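### 3.2 Wrinkle recovery after line drying and tumble drying

Specimens were cut from two knitted cotton fabrics supplied by the Marinescu mill and from one woven control fabric. Each was washed at 60 °C with the Vomura reference detergent, without softener, and spun at 600 rpm. Half of the specimens were then line dried indoors and half were tumble dried on a medium setting. In total, 233 specimens were graded.

Grading followed the procedure given by Đorđević and Kong in their earlier report on bed linen. Two graders scored each specimen on a scale from 1 (heavily creased) to 6 (smooth) under a single overhead lamp, and the mean of the two scores was taken. Where the scores differed by more than one grade, the specimen was graded again the next morning and the second pair of scores was used.

Tumble drying gave higher grades than line drying for both knits. The difference was largest in the lighter knit and was hardly present in the woven control. Drying method had no clear effect on crease position, but it did affect crease sharpness: line-dried specimens tended to keep the hard folds formed during the spin, while tumble-dried specimens showed shallow, scattered wrinkles. Time left in the drum after the cycle ended was recorded at the Fundthorpe site only and is treated separately in Section 4.

Handling between drying and grading is a known source of error. A cloth dropped in a heap takes on new folds under its own weight, and a garment folded while still slightly damp may hold the fold line through later grading (Figure 3).

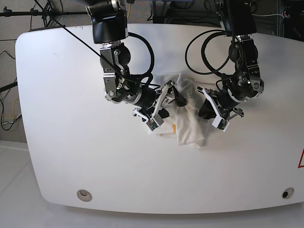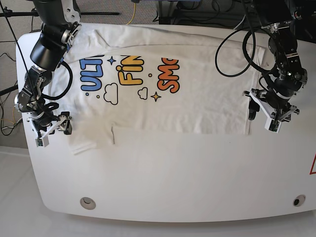
**Figure 3.** White fabric on a work table: crumpled cloth (first panel) and T-shirt laid flat and partially folded (second panel).

To limit this effect, specimens were moved flat on mesh trays and rested for 60 minutes before grading. Resting time was not varied in the main series. A small pilot with the Clolturance conditioning cabinet suggested that longer resting raises the grade of the lighter knit slightly, although the pilot was too small for a formal test. The grades reported in Table 2 are therefore valid only for the stated resting time, and should not be compared directly with values obtained straight from the dryer.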